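Home Archive Kitchen Money Paper & Junk Contact

The Paperless Promise, Two Years In

9/13/18

My bank, my gas company, my dentist and the people who sell me contact lenses all want me to go paperless. They want it badly. There's a box on every screen with a little leaf in it, and if I uncheck the box it comes back the next month, checked again. I finally gave in to most of them 2 years ago, and I've been keeping an eye on what happened next, mostly out of spite.

What they told me was that I'd have less to deal with. Less mail, less filing, everything in one place. I was supposed to feel lighter.

So let me go through it. The gas company stopped sending a bill and started sending an email that says I have a bill. The email doesn't have the amount in it. To see the amount I have to log in, and to log in I need a password that has to change every 60 days and can't look like the last few. The bill used to tell me everything while I was still standing at the mailbox in my slippers.

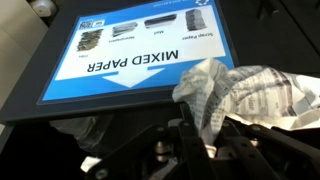
My own paper pile did not shrink, which is the part I keep wanting to ask somebody about. The bills went away and the credit card offers stayed, and so did the catalogs and the coupons for carpet cleaning. None of those people ever offered me a leaf to click on. I'd guess that most of what I carry out now is stuff I never asked for and couldn't turn off, and it goes under the big black letters that say MIXED PAPER with everything else. Even the sign has a spot for scrap paper, a whole tall stack of it. Somebody is still making plenty.

Then there's Kashyap. Kashyap is the "document hub" my bank moved all its customers onto in February. You used to be able to open a statement on the bank's own site. Now you get handed over to Kashyap, which asks who you are all over again and then shows you a spinning circle. I wanted a statement from three years back for a mortgage form. Kashyap keeps 16 months. Anything older, you fill out a request, and they mail it to you. On paper! I would like whoever designed the leaf to think about that for a minute.

I did try to be a good sport and build my own system. I bought a Bivico sheet-feed scanner, which was just under 200 dollars and came in a box full of more paper, including a fold-out in nine languages. It scans fine. I have no complaint about the scanning. The software that goes with it names every file with a string of numbers, so I now have a folder full of perfectly sharp documents and no idea which one is the water heater warranty. The water heater warranty used to be in a green folder marked HEATER.

People tell me I should use tags. I've tried tags. You have to guess what word you'll think of in four years when the basement is flooding, and I'm not that well acquainted with myself. I tagged the car title "car." I also tagged every oil change "car," and the parking ticket, and a brochure.

I'm not saying everything was better before. I lost things in the old days too. There was a property tax receipt that spent a whole winter inside a cookbook, and I paid a late fee on a library card once because the notice was holding a window open. But when I lost something I'd lost it myself and it was somewhere in the house. When Kashyap loses something I get a case number.

The other argument is the trees, and I want to be fair to it, because I like trees. I just notice that the companies making it never seem to show me any figures for the trees. They also don't mention that they aren't paying for my stamp anymore, or the envelope, or the person who stuffed it. My gas bill didn't go down when they stopped mailing it. In fact there's now a fee if you want it the old way, and they call it a "paper convenience charge," and I've read that phrase a lot of times trying to figure out whose convenience.

I mentioned all this in a shorter post back in the spring and got more mail about it than I've gotten about anything except the gravy recipe. A lot of you agreed with me, which always makes me a bit nervous. Some of you did not.
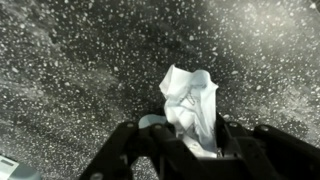

One reader in Tralasdale wrote that I was blaming the wrong thing, that she'd gone paperless with everyone and the trick was to download each statement the day it shows up and print only the December one. She has done it for years and her whole life fits in a shoebox. I believe her. I also think that if the answer to paperless is a monthly chore plus a shoebox, then somebody oversold it. She did the work the bank used to do, and she bought the ink.

A different reader recommended Plillon, which is an app that collects all your bills for you and puts them on one screen. I looked it up. You give it the passwords to everything you own. It's free, and I went through the help pages twice trying to find out how they make their money, and I didn't find it, so I closed the window and went and had lunch.

Where I've ended up is half and half. The bank and the gas company are back on paper, fee and all, and I grumble when I pay it. The dentist can email me whatever he wants. Contact lenses I've left alone because I can't find the setting. The scanner is on the closet shelf, and I did find the warranty, by opening the files one by one on a rainy Sunday. It expired.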